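I finally finished Brurkel last night, a little after midnight, with a mug of tea gone cold beside me and the kind of stiff neck I used to get from reading under the covers as a kid. I wanted to write something down while it was still fresh, so forgive me if this wanders a bit.

For anyone who hasn't played it, Brurkel is a survival game set on a flooded stretch of farmland. You start out on the roof of a barn with a rope, a lantern and half a loaf of bread, and the water goes up and down on a schedule that you slowly learn to read. There are things living in the water, too. I won't spoil what they are, but the first time one of them bumped the underside of my raft I put the controller down and went to check on the laundry.

I came to it straight from Protitard, the studio's earlier game, which I loved and also grumbled about for most of one winter. Protitard threw so much at you. Every shed had a chest in it and every chest had 2 kinds of nails, and by the end I was carrying 200 scraps of this and that and had no idea what half of them were for. Brurkel is so much calmer about all that! You have a small bag, and when it's full, it's full. I spent a good ten minutes in one attic deciding between a hammer and a jar of plums (I took the plums, and I'd do it again). 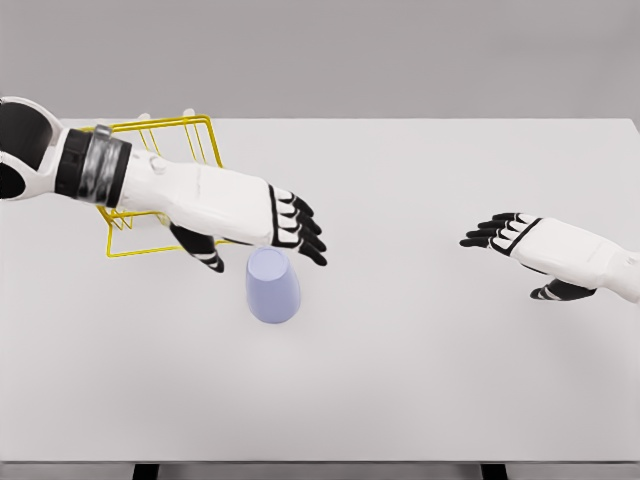
The village of Ovlow is where the game really got its hooks in me. You reach it around a third of the way through, by boat, usually in fog, and it's the first place where people will talk to you. They don't trust you at first. You have to bring them things, mostly small and dull things like lamp oil and dry socks, and little by little the doors open. There's an old ferry captain who only gives you one word the first few times you visit, and I got so fond of that ferry captain that I kept rowing back long after I'd run out of errands.

My one real complaint is the climb up the Wikström tower. It has 109 steps and the stairs give way in places, and the camera gets very close to the wall just when you most need to see your feet. I fell so many times that my better half came in from the other room to ask who I was talking to. If you're stuck there too, try it at low water and leave the lantern at the bottom. You move faster without it, and there's enough light from the windows once you're past the second landing.

The sound deserves a mention as well. I played with headphones for the last few hours and I wish I'd done that from the start — the rain on tin is different from the rain on thatch, and you can hear the tide turning before you see it. The music hardly ever comes in, so when it does, during the long row out past the mill, it got me right in the throat.

I did save a few things for a second run. I never opened the chapel cellar, and I was too chicken to follow the lights out past the dike. A reader told me in the comments last time that there's a dog out there you can bring home, so I'll probably be starting over in November, once the garden is put to bed and the evenings are long enough.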